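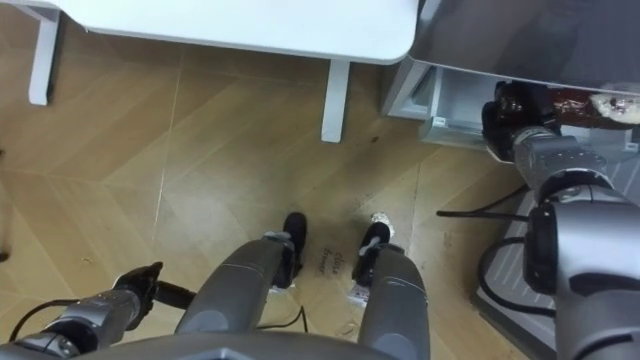 Économie domestique, séance 3 : ranger les boissons au frigo

Bon, on reprend où on s'était arrêtés. Je vous avais demandé de regarder votre frigo avant de le remplir, et j'ai lu vos fiches (merci !). Presque tout le monde met les bouteilles dans la porte. Moi aussi, pendant des années – la porte s'ouvre sans arrêt, donc gardez-la pour ce qui supporte bien les écarts. Le bac du bas, on le vide et on l'essuie avant d'y remettre quoi que ce soit.
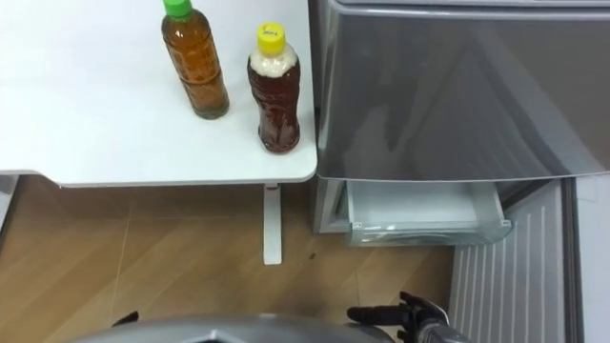

Dernière modification de la page : 9 août 2026

Pour l'exercice, prenez deux boissons en bouteille, posez-les sur une table à côté du frigo et vérifiez les bouchons à la main. Lisez l'étiquette aussi, surtout la ligne « après ouverture ». Une boisson gazeuse secouée, on la laisse tranquille un moment avant d'ouvrir, j'ai assez épongé la salle 20 comme ça !
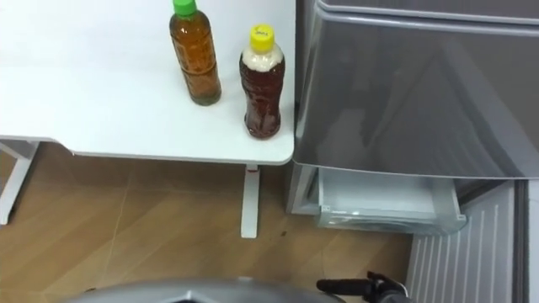 Hường Hà : Et le thé glacé entamé, on peut le coucher si on manque de place ? Chez moi il finit toujours par couler sur la clayette, alors je le garde debout, quitte à enlever un étage.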